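Chapter 11
Clearing the Table: Small Mixed Waste in Shared Rooms

Aims of the chapter

After working through this chapter the reader should be able to:
distinguish between clearing, sorting and cleaning as separate stages of work;
select a bin position and liner for a table of given size;
clear a table of light wrappers without moving the furniture;
separate waste from articles that are to be kept;
record the work on a Sellcombe sheet.

Terms used: arisings, cuff, dead side, keep item, light film, reach line, set-down.

11.1 Scope

Chapter 10 dealt with floors. The present chapter deals with horizontal surfaces between seat height and chest height on which people eat, work or play, and on which small packaging is left behind. Kitchens are excluded, as food residue in kitchens is covered in Chapter 14. Desks in offices are excluded except where they are shared.

The waste considered is mostly light film: the printed bags, sleeves and wrappers in which snacks, sweets and small household goods are sold. It is light for its volume, it keeps its shape after being crushed only in part, and it moves in a draught. A table carrying a handful of such pieces may look heavily littered although the total mass is slight. Time on the task is therefore governed by the number of separate pick-ups and hardly at all by weight.

11.2 Clearing, sorting and cleaning

Clearing is the removal of waste from a surface. Sorting is the division of articles into waste and keep items, and, where local collection rules require it, of waste into streams. Cleaning is the treatment of the surface itself with a cloth, with or without a liquid.

The three stages are often run together. On a small table with few articles this does little harm. On a larger table it leads to the commonest fault in the work, the wiping of a part of the surface onto which waste is later moved. The order recommended in this book is to sort by eye, clear by hand and then clean. Sorting by eye means that each article is judged before it is touched. An article whose status is in doubt is treated as a keep item until the owner has been asked.

Pupils trained under the older Berstead method will have been taught to sweep all arisings to one corner of the table with the forearm and to sort the heap. The method is quick on bare tables. It fails where small toys or stationery lie among the wrappers, and it scratches soft finishes when grit is present. It is not used in this course.

11.3 The bin

11.3.1 Position

The bin stands on the floor beside the table, on the side from which the worker reaches, with its rim below the level of the table top. A rim above table height obliges the worker to lift each piece over it, and light film released above a high rim tends to fall outside. The horizontal gap between table edge and rim should be less than the width of a hand.

The side of the table away from the worker is called the dead side. Anything on the dead side beyond the reach line, the limit of comfortable reach without leaning on the surface, is taken from another standing position. The bin moves with the worker.

Where chairs are placed close to the table, the bin takes the place of one chair and the others are left where they are. Upholstered chairs in pale fabric call for some care. Wrappers are not laid on the seats, even briefly, and a bin with residue on its outer wall is kept clear of the fabric.

11.3.2 Liner

The liner should be large enough to be folded outward over the rim to form a cuff. The depth of the cuff is a matter of judgement. If it is too shallow, the first heavy article pulls the liner into the bin; if too deep, the usable length of the liner is lost and it cannot be tied when full. Air trapped between liner and bin wall is pressed out before work begins, as a ballooned liner reduces the opening.

Pale liners, which let the contents show, are preferred for training. The supervisor can then check what has been discarded without emptying the bin.

11.3.3 Filling

Light film fills a bin by volume long before it does so by weight. It may be pressed down once, with a gloved hand or with a flat article such as a flattened carton. Repeated pressing splits thin liners. In the Wurkovitz trials, held in January in a set of shared day rooms, up to 107 pieces of mixed film were placed in a single liner before it had to be changed. The figure depends on how far each piece was flattened and should not be used for planning.

11.4 Handling light film

11.4.1 Closed and part-full bags

A snack bag may be empty, part full or unopened, and the three are not always to be told apart by appearance. A crumpled bag may still hold crumbs, and an inflated one may be open at the back seam. The bag is taken near one end and lifted clear of the table before it is tilted. If contents shift, it is kept upright on the way to the bin and lowered inside the rim before release. A bag that is dropped from a height turns over in falling and sheds what it holds.

Bags with a serrated top seal are held by the body or the lower end. The seal is stiff, and a grip on the seal alone allows the bag to swing.

11.4.2 Small wrappers

Small wrappers are collected in number in the palm and released together. Where they overlap, the upper piece is removed first so that whatever lies beneath may be seen. It is under larger pieces that keep items are most often found.

11.4.3 Flat paper

Strips and sheets of paper lying flat at the table edge are drawn towards the edge until they overhang and are then taken between finger and thumb. Fingernails are not used to raise the corner. Paper bearing handwriting is a keep item.

11.4.4 Patterned surfaces

Grids, printed motifs and other all-over patterns make small pieces harder to see. Clear film is the worst case, followed by film whose colours match those of the pattern. The worker should view the table once from a low angle after clearing, when raised edges show against the flat surface.

11.5 Keep items

Toys and figurines, cutlery, pens, keys, spectacles and medicines are keep items in every case. They are dealt with after the waste has gone. Each is lifted once, the place beneath it is wiped, and it is set down in the same place. The term set-down refers to this return and is entered as such on the record sheet.

Shelves and their ornaments are outside the task. A worker who has cleared a table is not to continue to the display shelf behind it, where breakages are more frequent and the benefit is small.

11.6 Two persons at one table

Light waste can be cleared by two persons sharing a bin, provided that each keeps to an agreed part of the surface and that they release in turn. Hands meeting over the bin are the usual cause of spillage.
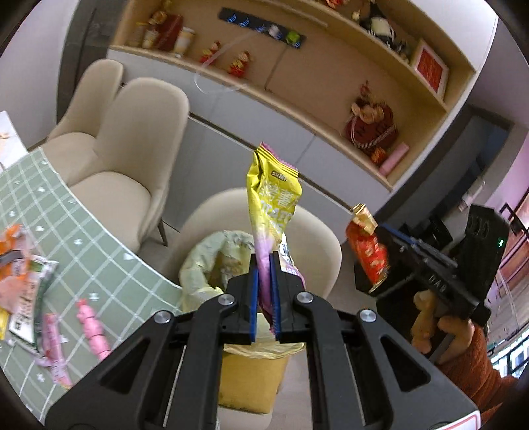 Omoregie objected to releasing in turn on the ground that it halves the advantage of a second worker, and would have preferred two bins, one at each end of the table, with the waste combined afterwards. The objection has some force on long tables. On short ones the second bin occupies standing room, and the combining of liners adds a handling step in which light film readily escapes. The course keeps to one bin for tables at which six or fewer can be seated.

The division of the surface is made across the table and not along it, so that each worker has a near edge. Articles lying on the dividing line belong to the worker nearer the bin. Talking through each pick-up is unnecessary, but a keep item found by either worker is named aloud.

11.7 Recording

The Sellcombe sheet has one line for each table. The entries are the position of the bin, the number of workers, the number of liners used, any set-downs, and any article left in doubt. Times are entered to the nearest minute. The sheet does not ask for the number of pieces removed, and none should be written in the margin.

A completed specimen is given on page 282. Readers should note that in the specimen the liner entry has been struck out and corrected, and that the correction is initialled. Erasure is not accepted.

11.8 Preparatory work

Before going on to the timed exercises in section 11.9, set out a table with ten to fifteen pieces of clean, empty packaging of different sizes and 2 keep items, one of them covered by a wrapper. Place at least one article beyond the reach line. Line and position the bin, clear the table alone, and complete a sheet. Then repeat the work with a partner, exchanging sides halfway through.

Packaging used for practice should be rinsed and dried beforehand. It may be kept in a closed box for further use, apart from any piece that has torn.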